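Procedure for the Closing of a House

Section 1. Scope

This procedure covers the contents of the upper apartment at 17 Perron Street, Lemura. It was drawn up by Hanna Nazarenko, who had written procedures for the Grimport water utility for most of her working life and saw no cause to write differently now. It applies to linens, towels, kitchen goods and papers. Furniture is excluded and was dealt with under a separate agreement with her brother.

The apartment belonged to their mother. The lease ends on 2025-12-21. Keys are to be returned to the agent by noon.

Section 2. Materials

Flat cartons, 6, medium. Tape. One black marker. A kitchen scale, used for the cartons because the bathroom scale had already gone. One notebook, ruled, in which each item is entered before it is packed.

The notebook was found in the hall drawer. The first pages were in use. They held a list in the mother's handwriting of the same linens, made in August, with a column for condition and a column headed "who." Hanna Nazarenko read both columns standing up. She then turned to the next clean page and ruled it to match.

Section 3. Classification

3.1 Keep. Items in daily use, or fit for it.

3.2 Give. Items in good condition with no claimant.

3.3 Discard. Items torn, stained through, or scorched.

3.4 Undetermined. This class was not in the first draft. It was added on the second evening to hold a tablecloth that met the conditions of 3.3 in every respect. The tablecloth had an iron mark the width of a hand near one corner. At meals a plate had always been set on the mark, and the plate had always been Hanna's. She entered it as undetermined and placed it on the chair by the window.

By the end of that evening the chair was full. The procedure was revised to allow a second chair.

Section 4. Sheets

Sheets are folded in half along the length, then in half again, then in thirds. Two people are preferred. One person can do the work by holding the first hem under the chin, but the corners will not agree. Hanna Nazarenko called her brother, who arrived after supper and took the far end without removing his coat.

They had folded sheets together as children, on orders, and the method had not been lost. Walk in, meet, hand over the corners, bend for the fold, walk back. At the fourth sheet he asked what the August list said about the sheets. She told him that the "who" column said "whoever needs them." He asked what it said about the good blanket. She told him it said his name. He bent for the fold and was slow in coming up with it.

The blanket was entered under 3.1 and left the apartment that night.

Section 5. Towels

5.1 Sort by kind. Bath towels go in the lowest carton. Microfiber towels are kept apart from cotton.

5.2 Clear the white table and wipe it down. A towel folded over crumbs will carry them to the next address.

5.3 Spread the towel flat. Find the hem with the label and put it at the far side. The mother's list gives this step in almost the same words, with the addition "so you always know which way you are going."

5.4 Take the near edge at two points, well apart. Lift, bring it up over the flat part, and keep tension on the band. A little sag in the middle is acceptable. The blue towel is the one to practice on.
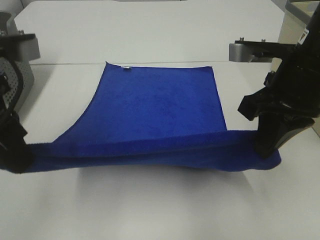 5.5 Lower the band and smooth it outward from the center. If a corner has drawn in, open the fold and repeat 5.4. Do not correct a corner by pulling it.

5.6 Enter the towel in the notebook. Under condition, the blue towel was given as "good." Under "who," Hanna Nazarenko wrote her own name, then checked the August pages and found it there as well.

Section 6. Papers

Receipts older than the lease were discarded. The warranty for the Amby washing machine was left on top of the machine for the next tenant, with the repair number, 655, underlined. Letters were not read. They were tied and weighed with the last carton, and the carton was marked 205 to agree with its line in the notebook.

Section 7. Deviations

The items on the two chairs were not classified. They were packed together in the carton marked for discards, the mark was struck out, and the carton was carried down to the car first.

The notebook was to have been closed and filed on completion. Several clean pages remained. It was placed in the hall drawer at Hanna Nazarenko's own address, with a pencil.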